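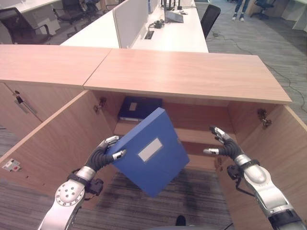 Filing under a desk begins with admitting how much you own that you will never read again. Empty the cabinet first, one Friday in August when the office is too hot for real work. Binders you reach for lie flat on the upper shelf, like the navy one, label side up. A bulky file box, like the blue one, goes underneath, white label facing out. Then write something on the label. "Misc." is a confession and doesn't count. Close both doors and enjoy it until Monday.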